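Starkar plant closing, what happens to Zandmont?

mapleditch
Last updated: Sunday, 8:14 pm

So Starkar made it official, the Zandmont plant shuts in June and 300 jobs go with it. I grew up two streets from the gate and I'm kind of numb. My first thought was the diners and the tire shop, they live off that shift change. Anyone think the town gets through this okay?

pennywise_sal
I do, sort of. Herkel is still hiring at the warehouse and Begović keeps saying they want a second line. It won't match Starkar pay, but people said the same stuff when the mill went and we're still here!

rustbelt_kid
Sal, come on. Herkel pays way less and half of it is seasonal. The mill closed when houses were cheap. My rent was 1,000 last year and it's gone up since. You can't swap a plant job for a warehouse job and call it even.
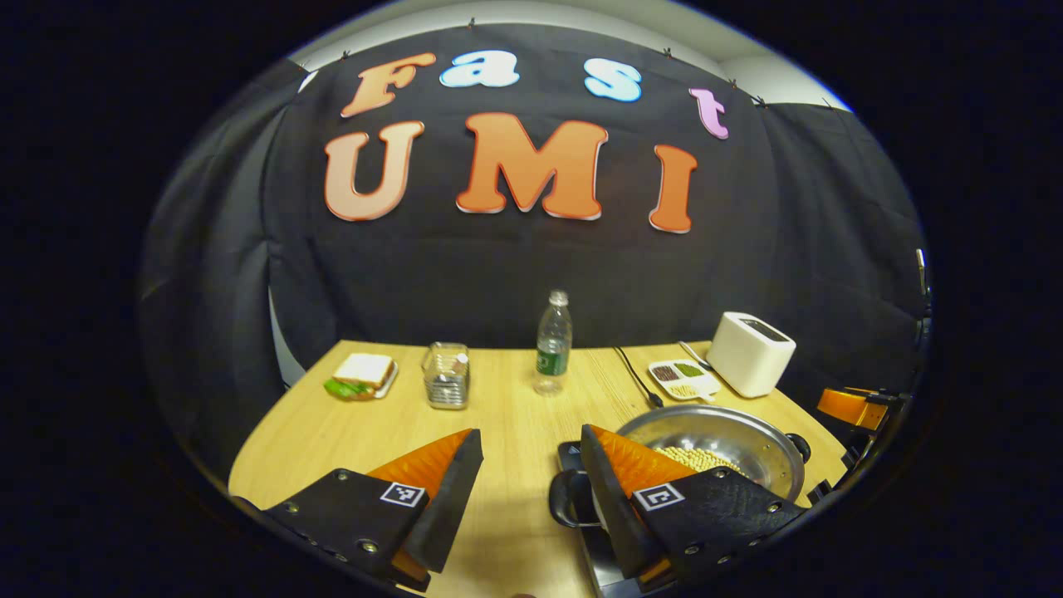 And the tax break! The town gave Starkar 8 years of it and I want to know if we get any of that back. I asked at the town hall and got a shrug.

pennywise_sal
I never said even, I said we'd get through it. The tax thing I'm with you on.

gravelroad
Town has 2,455 people, so 300 paychecks is huge, even if plenty of those folks drive in from outside. I run a small shop and I've already cut my summer order. I'd love to be wrong.

mapleditch
That's the part that scares me, everybody cutting back before it even happens. Did Begović say when for the second line, or is it just talk?

pennywise_sal
Next spring is what I heard, from a guy who works there. I'll ask him again this week and post what he says.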